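Machines and Everyday Work
Unit 5 handout: Can a robot put the fruit away?
Instructor: Antonina Boiko
Lab sections: Hryhorii Kovalchuk, Room 19

Last unit we talked about machines that do one chore well: the dishwasher, the washing machine, the bread maker. Each one asks you to bring the work to it. You load it, you shut the door, you press the button. This unit is about the part you still do yourself, the carrying and sorting and putting away, and I think it's the most exciting problem in the whole course!

Our working chore is small on purpose. There is a table, a wire shelf unit, a basket and some fruit. The fruit goes in the basket and the basket goes on the shelf. A four-year-old can do it while telling you a story.
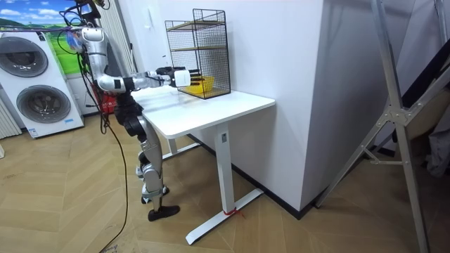 Start by writing the chore out as steps, the way we did with folding towels. Most people write two or three lines on the first try. Then look at each line and ask what the machine must know before it can begin. "Pick up the apple" hides a lot: where the apple is, how wide to open the fingers, which side to come in from, how hard to squeeze. It also hides the question of when to let go.

Terms for this unit
Grasp: the way a hand or gripper holds a thing.
Reach: how far the arm can get without moving the body.
Clearance: the free space between what you're moving and what you might hit.
Recovery: what the machine does after a miss.

Please spend your time on recovery. You drop a banana, you pick it up again, and you hardly notice. A machine needs some way to tell that the banana is no longer in its fingers, and then a plan for a banana lying in a new spot.
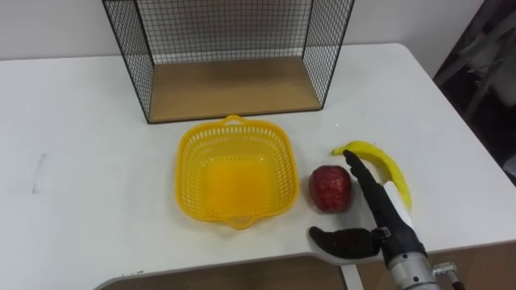 Shape matters more than weight here. An apple gives you nearly the same grasp from any side. A banana has a long way and a short way, and a gripper that closes across the short way has a much easier time. A basket is different again: you can take it by the rim or by a handle, and whatever is inside may roll when it tilts.

Then there's the shelf. Open tables forgive a sloppy path. A shelf with sides and a board overhead doesn't, and the arm has to fit in there along with the load.
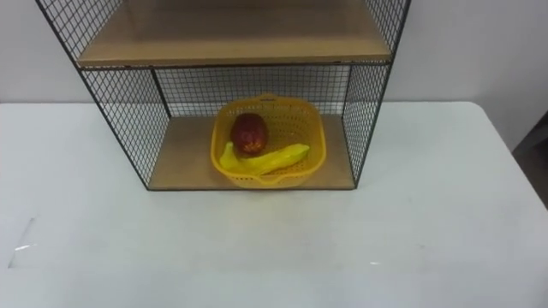
So, can machines do this yet? My answer in lecture was "yes, sometimes, and slowly," and I'll stand by it. Ask three things of any claim you read. How many tries were there? Who set up the table? Did a person step in? One good run out of 50 and 49 good runs out of 50 can look the same in a short clip.

For lab
Read the Horobets chapter on grasping, up to the section on soft objects. Bring your step list on paper. Hryhorii will have you swap lists with a partner and follow theirs exactly as written, using kitchen tongs and one hand. It gets loud, and it's a great hour.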